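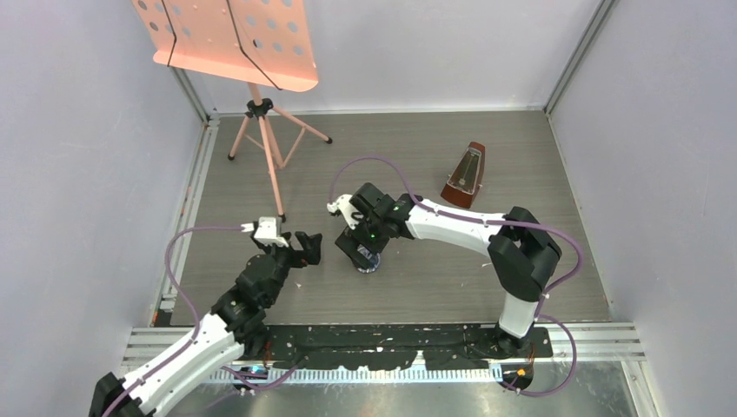
Sixteen days of June without a drop of rain at Skisila and I've started keeping the barometer log again. Read 1041 mb at 6 this morning, which I didn't believe, so I went back with my glasses on. Still 1041. Innes Moffat says it's the instrument. Maybe. Sky has been one flat color all week, that pale lavender-gray like the walls in the photo up top, no edges to it anywhere. Haze from inland I think, stuck under the warm layer with nowhere to go.

Anyway. Big highs in summer are usualy weaker than the winter ones so a number like that bugs me. I need to check it against the station at Briem before I say anything more. Could be I botched the altitude correction when I moved the thing upstairs.

Wind: nothing. Smoke from the Badine side goes up a bit, then flattens out and just sits. Classic inversion. Cold air pools by the creek overnight, 2 degrees lower than at the house.

More when I get the Briem readings. Have to run, bus to Sturell and I havent packed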